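Search Hulla Answers
Search
Popular: moving, tenants, deposits, pets

Storage unit raised my rent twice since March, can they do that?

Asked 11 Jun 2026

Ok so I rent a 10x10 at Clullis Storage, month to month. Signed up at the online rate, 96 a month. That was fine. Then in March I get an email, going up to 118. Annoying but whatever, I was in the middle of a move and didn't have time to deal. Now a second email, new rate starts next billing cycle, and it's more than I pay for my car insurance.

Nobody at the desk will talk to me about it, they say rates are "set by the system" and give me an 800 number. On hold 40 min, hung up.

Stuff in there is a couch, bed frame, a bunch of boxes, my dad's tools (heavy, in the way back of course). Unit number is 2461 which is the far end of the second floor so moving out is going to be a pain – elevator is slow and there's like two carts for the entire building.

Questions –
is there any limit on how often they can raise it
can I get the old rate back if I ask the right person
is it worth moving everything to a different place or will they just do the same thing

I still have the lease pdf somewhere. Will dig it up tonight.

3 answers

Best answer (chosen by asker)

Worked the front desk at a storage place for a few years, not Clullis, but they all do it more or less the same way. Low rate to get you in the door, then bumps once your stuff is in there and it's a hassle to leave. Month to month means they can usually change the price with written notice. How much notice depends on your state and your lease so find that pdf first. Look for "rate change" or "rent adjustment". If it says 30 days and they gave you 18, write back and say so, the increase should at least get pushed a month.

Limits on how often – mostly no. Some states have rules for when there's an emergency declared. Otherwise it's whatever the lease says.

Getting it lowered, yes, try. Go on their website like a new customer and look up the same size at the same location. Screenshot it. Email the district office, not the desk, and say you'll be out by the end of the month unless they match. The desk people often can't touch the rate but a manager can. I saw it knocked down plenty of times. Also saw people get told no, so have a backup picked out before you send it. 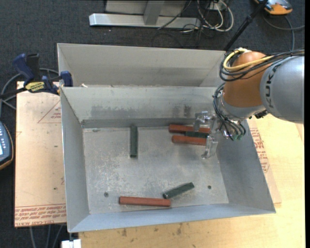 Posted by: stairs_and_boxes | Top contributor, Moving & Storage

Other thing, check what you're paying besides rent. Insurance is the big one. A lot of places sign you up for their plan by default and if your renters policy already covers stuff kept off site you can send them the declarations page and get it dropped. Admin fees too, those are one time, you shouldn't see it again.

And if you do leave, read the move out part. Some places don't prorate, so leaving on the 3rd costs you the same as leaving on the 30th. Sweep it out, take your lock off, take pictures of the empty unit with the door number showing. Then get the move out confirmed in writing. People forget to take the lock off and get billed another month, happens alot.

Don't just stop paying because you're mad. They can lock you out pretty fast, and then it's late fees and a lien, then auction.

Answer 2

Had the same thing with Jirkon. Moved to Hervieu Mini Storage, little family place out by the highway, no online anything, you pay by check. Hasn't gone up in two years. Gravel lot, no climate control so not great for the couch maybe. But I can drive right up to the door which after hauling stuff down a hallway was worth it by itself.

Ask before you sign what the last increase was and when. If they won't say, you know.

Took me one Saturday-type day with a rental truck and a friend, around 100 bucks plus pizza. Do the math on how many months till it pays for itself. For me it was four.

Answer 3

just sell the couch. smaller unit

Comments (4)

boxfort: The screenshot thing worked for me, got it cut to the new customer price. Had to email twice tho.

Asker: Found the lease. 30 days notice, email counts as written. So they did it right, ugh. Sent the match email, will see.

mudroom77: Check your garage or a relatives garage first. Paid for a unit for five years for things worth maybe one year of it.

nn_porter: Answer 3 is rude but kind of right

Log in to leave a comment

Hulla uses cookies to remember your settings and show you related questions. By continuing to use the site you agree to our cookie policy. Accept / Manage choices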